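# low-cabinet-putaway

Notes and labels for putting plates and small household things into a low black cabinet, and taking them out again. Compiled under the Fundden project, last edited 9/4/25.

Read the caveats before you quote anything from this card. The short version is that "tidy" is a judgment, and I don't fully trust ours.

## What's covered

- one black cabinet with a swing door, standing against a pale grey wall
- a speckled stone-tile floor
- round white plates, plus whatever else was already living in the cabinet

The cabinet is low enough that you look down on its top. That matters more than the label sheet admits. A plate going into a low cabinet has to be tipped past the door, and "tipped" and "placed" are separate labels that two people will assign differently. 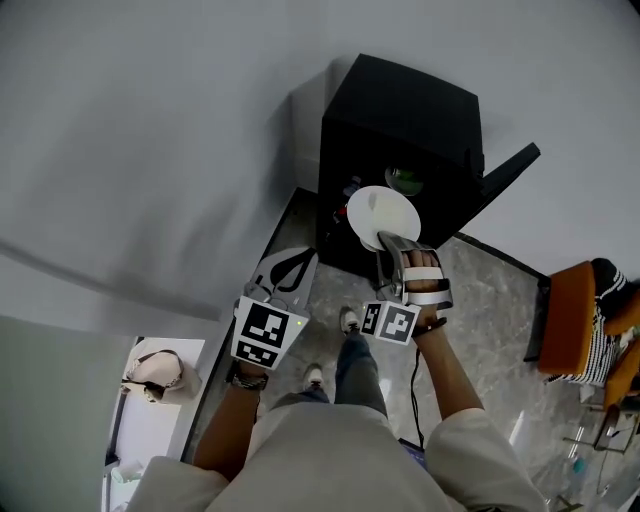 **Does a plate count as put away if the door is still open?**

Under the current labels it gets `placed`, and `closed` is a separate field. An earlier draft called both of them `done`, and those rows were relabeled.

## Label fields

| field | values | notes |
|---|---|---|
| `item` | plate, other | "other" is doing too much work |
| `step` | reach, tip, placed | |
| `door` | open, closed | half open goes to open |
| `tidy` | 0, 1 | see caveats |

There are 660 labeled rows in this release. The Larine naming scheme wanted 2,000 before anyone used the word "dataset," so I call it a set of notes — less impressive and closer to the truth.

## Caveats

**Tidy is a guess.** The 2 passes over the rows used the same written rule and still split on anything shoved in sideways. Zendport's guideline says an item is tidy if it "can be reached without moving another item." Fine for plates. For a deep cabinet it mostly rewards leaving things at the front.

**Light.** A roller blind drawn over a tall window makes for soft, flat daylight, and the inside of a black cabinet stays dark regardless.

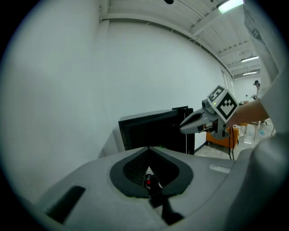
I would not use `item` for anything sitting toward the back. Several rows marked "other" in September were guessed from shape alone, and a shape in shadow will agree with whatever you expected to find there. If you need certainty, filter to `item = plate`.

**One room.** People keep asking if the labels carry over to kitchen cupboards. I have seen no evidence that they do. The Chauke sheet claims they do and gives no rows to back it up.

## Known gaps

- no stacked plates
- no drawers
- 6 rows have an empty `door` field and I left them empty

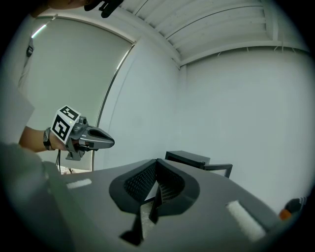

**Should the rows with an empty door field be dropped?**

Keep them if you only care about `step`. Drop them for anything that compares open and closed.

## Changes

- split `done` into `placed` and `closed`
- removed `neat`, a duplicate of `tidy` with a different spelling of the same doubt
- `other` still needs breaking up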